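Storing glassware on the bench: is the stepped rack worth it?
Bench Setup and Storage > Glassware

cobaltglass
I'm redoing the teaching bench and have been told by three different people to buy the white plastic stepped racks from Jandomlow. The sales page says they "eliminate tube breakage." I've been buying lab plastic for a long time and I've never seen a rack eliminate anything. Does anyone here own one and have an opinion that didn't come off the box?

What I want on the bench at one time is a rack, tongs, a couple of beakers and a bit of bare surface to work on. Budget for the whole thing is $109. I'm not spending more than that on plastic.

pegboard_dan
I have two. They're fine. They hold tubes. The pegs are good for letting stuff drain upside down. I don't know what else you want from a rack.

cobaltglass
I want to know why it costs twice what a wire one costs.

pegboard_dan
It doesn't rust.

Ilaria Russo
Moderator
I moved this out of General. We use the brown top for small pours and the rack lives left of center so the beakers can stay on the right.

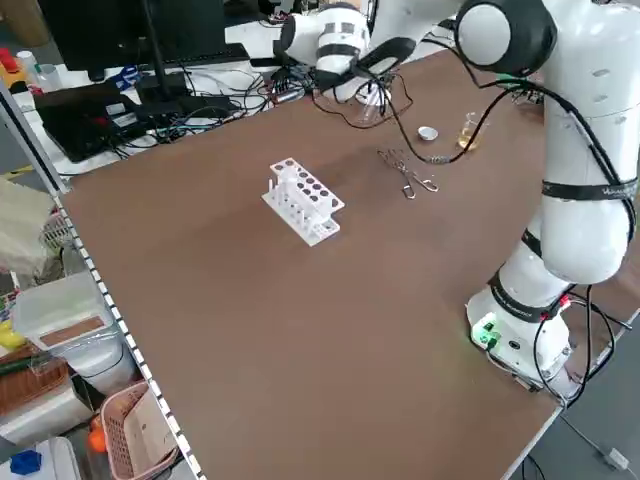
Jarnell, Thursday, September 25, 2025

Ours is a plain white one with holes on the upper level and pegs low down in front. I'm not going to tell you the brand, mostly to avoid starting that again. My honest rating is "okay." The steps make it easier to grab from the back row without knocking the front row, and that's the only advantage I'd put my name to. I don't believe the breakage claim either. Tubes break when people drop them.

Tongs lie flat on the table. I've tried hooks, a drawer, and a mug. Flat on the table wins.

wetbench_lou
Tongs flat on the table is how you end up leaning on them. I'd hang them.

Ilaria Russo
Moderator
See above re: hooks. They swung, they hit things. You're welcome to your hooks.

wetbench_lou
I've had the same hooks for years and they've hit nothing. Maybe they were bad hooks.

quartzandlime
Can I ask what the little metal lid behind the tongs is for? Is it off a crucible? I ask because I lose mine constantly.

Ilaria Russo
Moderator
Looks like one, yes. It stays next to the tongs because the tongs are what you pick it up with. I know that sounds obvious, but our last setup had the lids on a shelf behind us, and people kept grabbing them with their fingers.

cobaltglass
OK, that part I'll steal. Still not sold on the rack. For what it's worth, I looked up the Vulier one and it's the same shape for $70 with a worse photo. Is there any real difference between these or is it one factory and two stickers?

pegboard_dan
Bought a Vulier in January. The holes are a hair tighter. Tubes with a thick lip stick. Otherwise I couldn't tell you.

cobaltglass
"A hair tighter" is the first useful thing anyone has told me about a rack.

fume_hood_frank
I'll be the bad guy. You don't need a stepped rack, you need a decent beaker. Everyone spends on the rack and then pours out of something with a lip like a soup bowl. Get Parisi beakers and stop worrying about plastic.

quartzandlime
Parisi beakers are overpriced. I've had them dribble like anything else.

fume_hood_frank
Then you're pouring too slow.

quartzandlime
Or the beaker dribbles, Frank.

Ilaria Russo
Moderator
I'm with quartz on this one, mostly. Paying extra for a name doesn't fix a pour. I've seen people spill from expensive glass and cheap glass in equal measure.
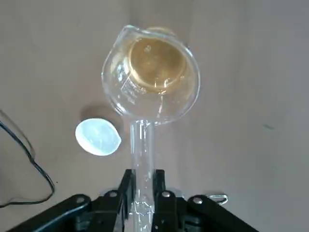
Spouts are where I'd look before I looked at any brand. Hold the beaker up to a lamp and check that the bend is clean and that the edge isn't chipped or lumpy. Then check where it sits compared with the printed marks, because if you pour with the scale turned away from you, you're guessing. On this one the spout is a small bend in the rim and the white graduations run along the side wall, and with something golden-brown in the bottom they still show through the glass. That matters to me more than a logo does. The tube should be plain clear glass too. I don't trust tinted tubes for anything where color is the point.

As for whether you can pour straight from a beaker into a narrow tube: some people can. I'd use a funnel or a pipette and I don't care who thinks that's fussy.

fume_hood_frank
A funnel for a test tube. We used to just pour it.

Ilaria Russo
Moderator
You also used to post about cleaning your bench every week.

wetbench_lou
Pipette every time. But I want to push back on the graduations. Beaker marks are a rough guide and that's all. If you're reading volumes off the side of a beaker you have bigger problems than which way the spout faces.

Ilaria Russo
Moderator
Agreed, and I should have said so. I use them to see whether I've got plenty or nearly none. For a real number it goes in a cylinder.

cobaltglass
So where I've landed: the $70 rack, the beakers I already have, lid next to tongs, funnel for the narrow tubes. I'm leaving the tongs flat for now. Lou can come and hang them if he feels strongly.

wetbench_lou
I do feel strongly.

pegboard_dan
Check the lip on your tubes before you order the Vulier. I mean it. Mine went back in the box.

cobaltglass
You said it was fine otherwise??

pegboard_dan
It was fine otherwise. The tubes didn't come out.

quartzandlime
Is there a version with fewer holes? I only ever have a handful of tubes going and the big ones eat the whole table.

pegboard_dan
Jandomlow does a short one I think. Never held it, so don't quote me.

fume_hood_frank
Drill a block of wood. Costs nothing.

quartzandlime
And how do I get the stains out of a block of wood

fume_hood_frank
You don't. You drill another one.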